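Quem somos

A Kuvholm é uma pequena empresa de desmontagem e recuperação de computadores de secretária. Recebemos máquinas usadas de escolas e de escritórios, verificamos o que ainda serve e retiramos os módulos de memória, os cabos e as placas com ajuda de braços robóticos. O fundador é Guangming Du, que chegou a Portugal como técnico de reparação e que escreve também esta página. Peço desculpa se alguma frase não soa muito natural.

Somos nove pessoas. Cinco trabalham na sala das células, as outras na triagem, nas encomendas e no armazém.

O que correu mal em agosto

Muitos clientes perguntam-nos pela paragem de agosto, e por isso decidimos contar o caso nesta página.

Na célula número 2, a que chamamos Druvden, a garra devia segurar um módulo de memória e levantá-lo na vertical. O programa considerava que as patilhas do encaixe já estavam abertas. Uma delas não estava. O braço puxou na mesma, o módulo ficou preso de um lado, e a placa-mãe dobrou até partir perto do encaixe. O limite de força existia no programa, mas tinha sido aumentado durante um ensaio e não voltou ao valor correto. Este erro foi nosso, não do fabricante.

A segunda falha foi mais grave. Um colega abriu a porta da célula para ver o que se passava e o braço demorou a parar. O interruptor da porta estava ligado a uma entrada normal do controlador, e devia estar ligado ao circuito de segurança. O colega não se magoou. Parámos todas as células nessa mesma tarde.

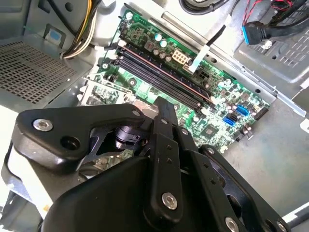 A garra sobre uma placa-mãe, ainda dentro da caixa do computador.

Como trabalhamos agora

Pedimos à Tạ, uma empresa de engenharia com quem já tínhamos colaborado, que revisse toda a instalação elétrica. A revisão deu uma lista de 58 pontos. O mais urgente era o circuito das portas, que foi refeito em todas as células antes de voltarmos a ligar os braços.

O limite de força está agora protegido por uma palavra-passe e só duas pessoas o podem mudar. Cada alteração fica escrita no caderno da célula, com a hora e a assinatura – também as alterações que duram só um ensaio. Antes de puxar um módulo, o braço faz um movimento curto com pouca força. Se sente resistência, larga a peça e chama o operador.

Ficámos mais lentos. Há caixas em que os cabos passam por cima da placa e o operador tem de os afastar à mão, com a célula parada. Aceitamos este atraso, e os prazos que damos aos clientes já o incluem.

O registo de incidentes chama-se Vimov e pode ser consultado por qualquer cliente que nos visite. Estão lá também os casos pequenos, como parafusos caídos, conectores riscados ou uma garra mal apertada.

Visitas e contacto

Recebemos grupos de até 5 pessoas, sempre com marcação. A visita começa às 10h00, na entrada do armazém. Pedimos calçado fechado e que ninguém passe a linha amarela no chão sem um de nós ao lado.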